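The shoe cupboard, part two

Posted 9/13/21

I said in March that I would deal with the shoe cupboard, and readers with long memories will recall that I dealt with it by buying a bigger mat. The mat is called something like Oterby and it holds 18 pairs if you believe the box. We have filled it. The cupboard behind it is also full, and the door has started opening on its own at night, slowly, like a drawer in a film about grief.

So on the weekend I pulled everything out onto the hallway floor. I recommend this to anyone who thinks they're a minimalist. Gumboots, thongs, one football boot, the brown work shoes I wore to two job interviews and a funeral, and enough orphaned insoles to pave the laundry. My husband came home with the groceries, looked at it all, and went around by the side gate.

My system was simple. Keep, give away, bin, and a fourth pile for anything I'd have to think about. By lunchtime the fourth pile had its own postcode.

Most of the thinking pile was laces. I have views on laces. The flat ones that come with school shoes are fine, they're dull, they do what they're told. The thick round ones are another matter. They look terrific in the shop and then spend their lives working themselves loose, and you can't pull them tight without the slack turning up somewhere else, usually under your other foot.

Which brings me to the red sneakers.
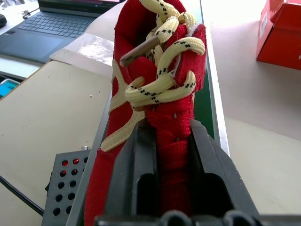
Cream laces with black dashes. Very smart, in theory.

I love these shoes. I love the rough red fabric, which has gone a bit whiskery at the edges, and I love the beige bit down the side that forks like a road sign for somewhere you don't want to go. I bought them at Brakbridge market from a man who told me they were a Gutoteck, in the tone you'd use for a Stradivarius. I have never met another person who has heard of Gutoteck. I paid seven dollars, so I didn't press him.

What I can't do is lace them. I've tried the criss-cross. I've tried the straight bar thing from the internet, which took most of a cup of tea and left me with one end as long as my arm and the other barely poking out of the hole. Eventually I gave up and started treating them as slip-ons with decorative spaghetti.

I asked Baptiste Tessier at the shoe repair place whether he'd just do it for me. He's resoled my boots twice and has seen worse from me. He said he could, and he'd charge me for it, and then he gave me a look and said to take the laces right out, find the middle, and start from the toe. I said I knew that. I didn't know that. I'd been starting from the top for years and sort of feeding the problem downwards.

Final tally, for those following along. The football boot went in the bin, and its partner will now appear by Thursday. The interview shoes went to the op shop along with a pair of sandals I'd been keeping for a version of me who goes to Greece. The insoles are in a shopping bag in the garage, awaiting sentencing.

The red ones are back on the mat. I'll redo the laces when I get a quiet evening and a better lamp. The cupboard door has stayed shut two nights running, though I've put a gumboot in front of it.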